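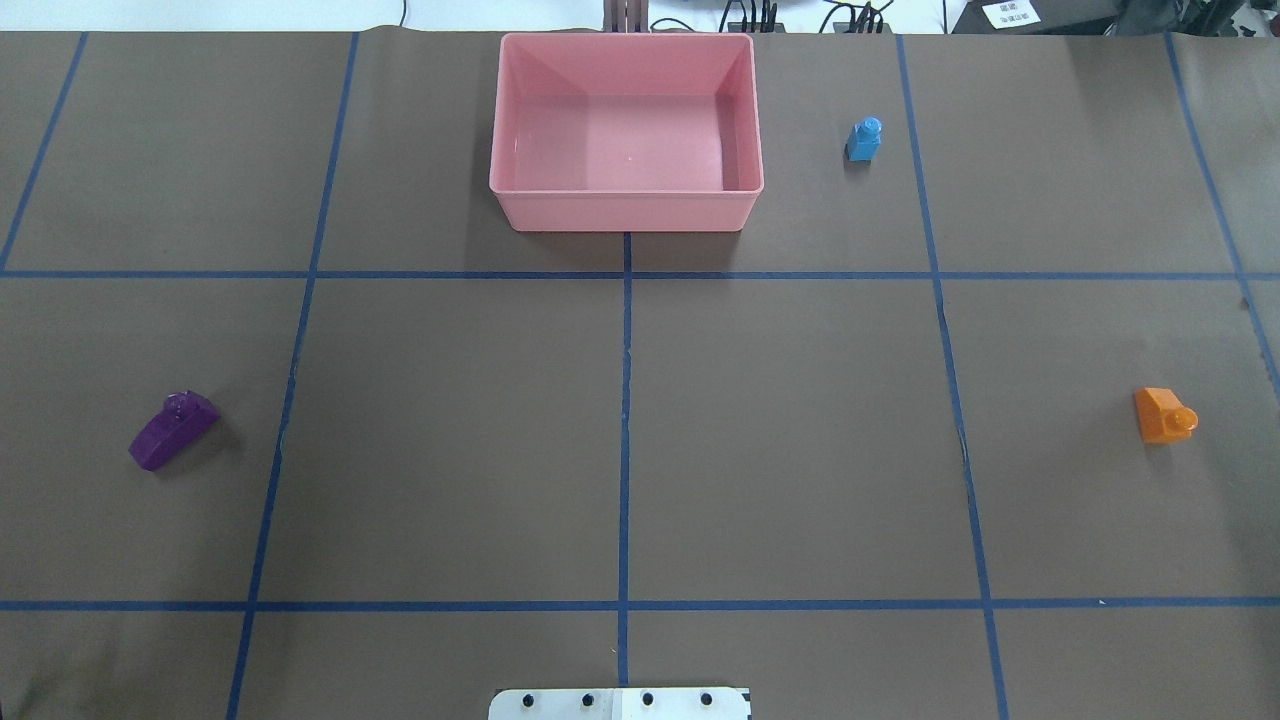
Marking out a sorting table with tape

If small things pile up on your table faster than you can put them away, a taped grid will help. It costs very little, it goes down in an evening and it comes up again when you need the table for something else. I use mine for toy bricks, screws and buttons, and once for a whole box of odd keys.

What you need

Paper to cover the table
A roll of blue masking tape
A soft cloth
One open bin, light enough to lift with one hand

Laying the tape

Wipe the table and let it dry before the paper goes on. Run the long strips first, edge to edge, then the ones that cross them. Stick down one end, pull the roll out past the far side and lower it in one go. Press from the middle outwards with the cloth. Don't pull hard, as stretched tape creeps back overnight. 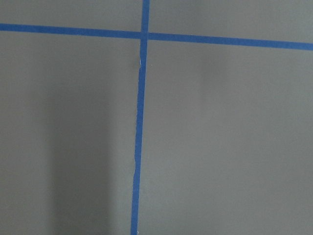

A ruler is worth having for the first strip, and after that I work by eye. Squares that are a bit out will still hold a heap of screws. Where two strips meet, let one run straight over the other, much as the blue cross on the grey seems to do, and leave the join alone. Trimming at the crossing usually means a cut in the paper, and then the whole sheet has to be done again.

Sorting

Give each kind of thing its own square and keep to it. Start with whatever you have most of. Anything you can't place goes in the square nearest you until the end — don't stop to think about it. Nghĩa Kim, who sorts brick sets for our toy swap in May, got through 4000 pieces this way, 218 of them from a set with no box.

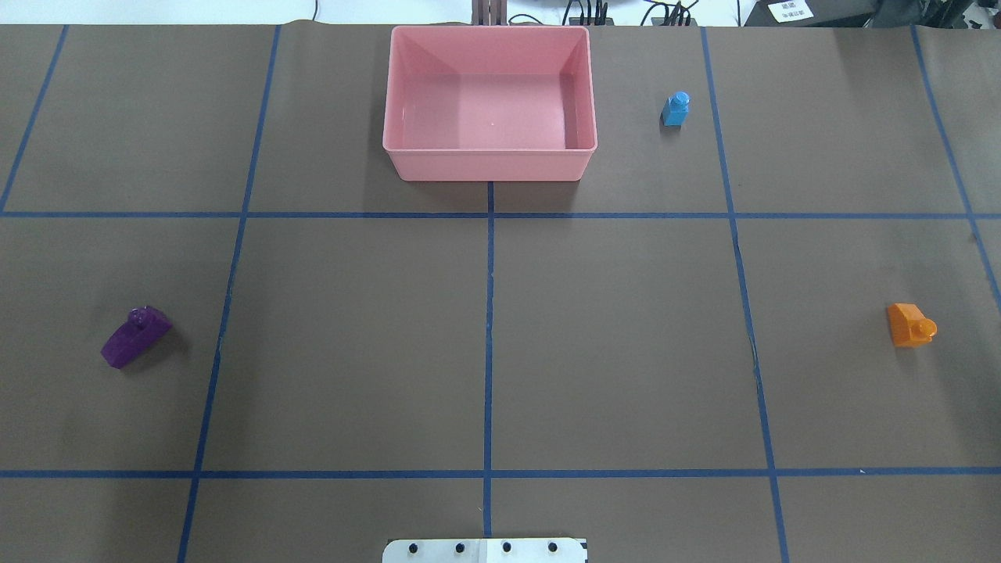

The bin needs a fixed spot too, or it wanders about and ends up on top of the sorting. I like it at the back of the table, clear of my sleeves. The pink one sits in the top row, with the light blue block beside it and the purple one over on the left in the row below. Bring pieces to the bin one square at a time and empty it before you start on the next.

Taking it up

Peel slowly, keeping the tape low and folded back on itself. If the paper is still sound, roll it up with the tape on and stand it in a cupboard for next time.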